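Kitchen robot tips: when the arm drops things, stops dead or won't let go

I get a fair number of letters from people who have bought an arm for the kitchen worktop and want to know how to stop it breaking crockery. My first tip is to expect less of it than the seller does. The Skendix leaflet says "set and forget". Mine dropped a bowl in its first week, and I haven't forgotten.

Practise with things that don't matter. Toy fruit, plastic plates, a squeeze bottle with the cap firmly shut. Leave your good china in the cupboard until the arm has gone a whole month without a fault, and then leave it there a bit longer.
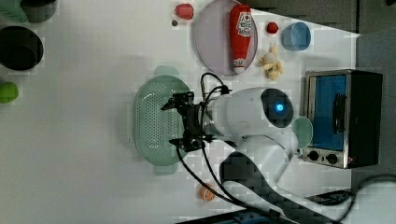 Dropped dishes usually come down to grip. Two hard fingers on a thin, smooth rim will slip, whatever the settings page promises. Wipe the fingertips with a cloth and a drop of washing-up liquid, dry them well, and try again at a slower speed. Annatjie Pillay wrote in to recommend rubber bands wound round the tips. They do help, but they perish quickly near heat and one of hers ended up in a stew.

Check the cables next. Any loop near the wrist can snag on a handle when the arm turns. Move it through its full reach by hand, power off, and watch where the slack goes. If it catches on anything, clear that thing away. Don't tape the cable tight — you'll pull the plug out of its socket at full stretch, and I've done it.

Error 1374 on the Gerklow models is listed as "load fault". The helpline told me to restart. I restarted it for most of October. What cured it was tightening a loose screw in the gripper mount, and the manual doesn't mention that screw at all.
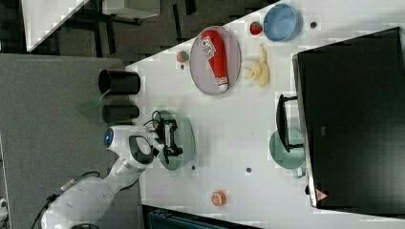
Keep the oven out of it. I know the adverts show an arm sliding a tray in and out, but if it stops halfway you have a hot open door and a machine blocking your way to it. Rakiya Onyeka's froze like that at teatime and she had to reach past it to get at the switch. Put the plug where you can get to it without leaning over anything.

Never grab a stuck arm while it has power. Switch off at the wall, wait 30 seconds, then ease the fingers open. Some arms sag when the power goes, so keep your other hand out from underneath.

Jawad Kakakhel asks whether the Mutex add-on, sold as a collision guard, is worth having. I tried one. It stopped the arm for a tea towel and let it carry on into a saucepan lid. Save your money and clear the worktop.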